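Standby power and "energy saving" gadgets: your questions

Sent in by readers of the Piltisby household page. Answers by Defne Dönmez.

Will switching everything off at the wall cut my bill in half?

No. I keep seeing this promised and I have yet to meet anyone it happened to. Heating, hot water, cooking and the tumble dryer make up most of a normal bill. A telly on standby is small change. Switch it off by all means, but don't plan a holiday on the savings.

What about old equipment?

Older set-top boxes and hi-fi amps can be greedy. My own amp, bought second-hand in Fledenville, was pulling 40 watts while supposedly doing nothing. That one was worth unplugging. My phone charger didn't even move the needle on the meter.

Do those little plug-in "power optimisers" work?

I don't believe they do, and I've asked. Kadir Güneş lent me the one his brother-in-law swears by. I left it in for the whole of August and my reading came to 81 units, the same as the month before without it. One house and two months prove very little, I know, but the seller's evidence was a green light on the front.

The leaflet says 3,313 homes saved money. Isn't that proof?

Which homes? Compared with what? I wrote to ask and got the leaflet again. People who buy one of these also tend to start turning lights off, and I suspect the lights deserve the credit.

Are smart plugs any better?

They're useful for timers and some of them measure what you use, which is worth having for a week or two. Remember they draw a bit of power themselves, all day. If you put one on every socket and never look at the app, you've bought a drawer full of plastic.

How do I find out what my own things use?

Borrow a plug-in meter. Kanokwan Wiriya at the Grarkedow tool library has two and will post your name on the waiting list. Fridges need at least a full day on it, as they cycle on and off.

Is an extension lead with a switch a good idea?

For a desk or a telly corner, yes, and it's the cheapest thing on this page. Check the rating printed on it before you add anything. Heaters and kettles should go straight into the wall. And don't plug one lead into another, however tidy it looks.

Someone at the door offered me a whole-house saver for 900. Should I?

Shut the door. Ask for the test report in writing first if you're feeling polite.

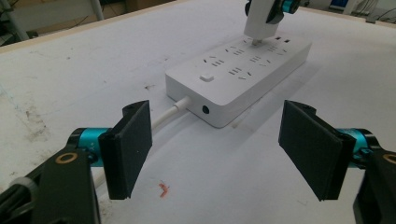

If you've already paid, look for a cancellation period in the paperwork and write to them today, keeping a copy of the letter.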